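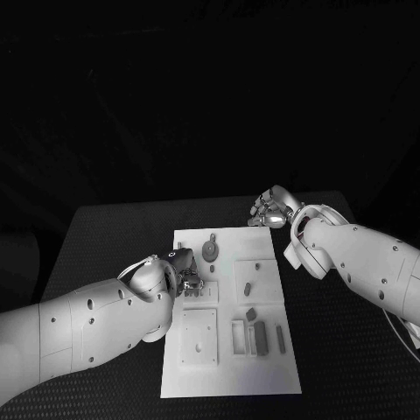 Home | Stories | Issues | Submissions | Contact

Last updated: April

The Hulton Allocation

The Office of Water Allocation for the Gazi Valley received the appeal at the close of business, after the counter had shut and the lamps in the public hall had been put out. It was pushed under the door in a brown envelope. The night clerk entered it in the register as item 637, wrote the hour beside it, and placed it in the tray for the Deputy Registrar, as the rules required.

The Deputy Registrar was Arif Selvanayagam. He had held the post for long enough to have read most of the register, including the volumes from before the dam. He read the appeal at his desk the next morning, before he had removed his coat.

The appellant was the parish of Hulton. It stated that its allocation had been withdrawn by order of the Office on the ground that the parish no longer had any residents. It asked that the order be set aside. It was signed, in a firm hand, "The Parish."

The facts were not in dispute. Hulton had been emptied when the reservoir at Restwood was raised to its second level. The households had been moved to Ulosent, where each was given a plot, a door key, and a letter of thanks. The church bell had been taken down and stored. The water had then come up over the lower street and the school, and had stopped, against all estimates, at the churchyard wall. The upper street remained above the waterline, with its well and its row of pear trees.

Under Section 46 of the Valley Code, an allocation passes back to the Office when a parish has been without residents for seven years. The seven years had run. The order had been drafted by the Deputy Registrar himself.

He wrote to the appellant at the only address the Office held, requesting the names of any persons now living in the parish. The letter went out with the Restwood van. The reply came back under the door four days later, in the same kind of envelope.

"The Code says residents," it read. "It does not say living."

The Deputy Registrar consulted the Code. The appellant was correct. The definitions at the front of the volume described a resident as "any person whose settled place is within the bounds of the parish, and who has not given notice of removal." The drafters had evidently been thinking of seasonal workers. He checked the burial register for Hulton, which had come to the Office with the other parish papers, and then he checked the file of notices of removal. Every household that went to Ulosent had signed one. The churchyard had not been asked to.

He brought the matter to the Registrar, who was near retirement and disliked novelty.

"Refuse it," said the Registrar.

"On what ground?"

"Want of standing."

"The Code allows any parish to appeal by letter."

The Registrar turned his pen over several times. "How much water is it?"

"Two shares, sir. It would keep the well and the trees."

"And who has applied for it in the meantime?"

"The Restwood cannery."

"Then you had better go and look," said the Registrar. "Take the van as far as it goes."

The van went as far as the dam. The Deputy Registrar walked the remaining distance along the old cart road with his shoes in the dust and the file under his arm. It was late in the afternoon when he reached the upper street. The doors had been removed from the houses and the openings had been boarded. The pear trees were in flower. Grass had been allowed to grow in the street, but the path from the well to the churchyard was clear.

He took the measurements the form called for. He recorded the depth of the well and the condition of the rope, which was sound. He recorded that a bucket stood on the coping and that it was full. He then went through the churchyard gate with the burial register and compared the names on the stones with the names on the page, making a small mark at each. This took until dusk. Near the wall, where the reservoir lay almost level with the ground, he found his mother's mother, whose name had been spelled incorrectly by the Office in its copy. He corrected it, and put his initials in the margin.

He had not been there since the move. He had been a junior clerk at the time, and had carried the notices of removal from door to door in a canvas bag. At several houses he had been given tea. At one house an old man had read the notice through, signed it, and asked whether the people up the hill would be getting one as well. The Deputy Registrar had said that he would inquire. He looked now for an entry showing that he had done so. There was none in the file, and he knew that there was none at the Office.

Before leaving he addressed the churchyard aloud, in the form of words used at a public hearing. He stated his name and his office. He stated the purpose of the visit, and asked whether any resident of the parish wished to give notice of removal. He allowed the interval that the rules prescribe, standing with his hat in his hand and his watch open. The water moved a little against the wall. When the interval had passed he wrote "None given" and the time.

He drank from the bucket, and drew another so as to leave it as he had found it.

The decision was issued before the end of April. It ran to a single page. It found that the parish of Hulton was resident within its bounds, that the order of withdrawal had been made in error, and that the error was that of the Deputy Registrar. The allocation was restored in full. The cannery was informed of its right to apply elsewhere.

One copy was sent to Restwood and one to Ulosent, where it was pinned up in the hall and read by a number of people who did not speak of it to each other. The third copy was for the appellant. The Deputy Registrar did not send it with the van. He stayed behind until the counter had shut and the lamps were out, and then he slid it under the door of the Office from the inside, and heard it taken up.

Contact the editors | Copyright remains with the author | Back to top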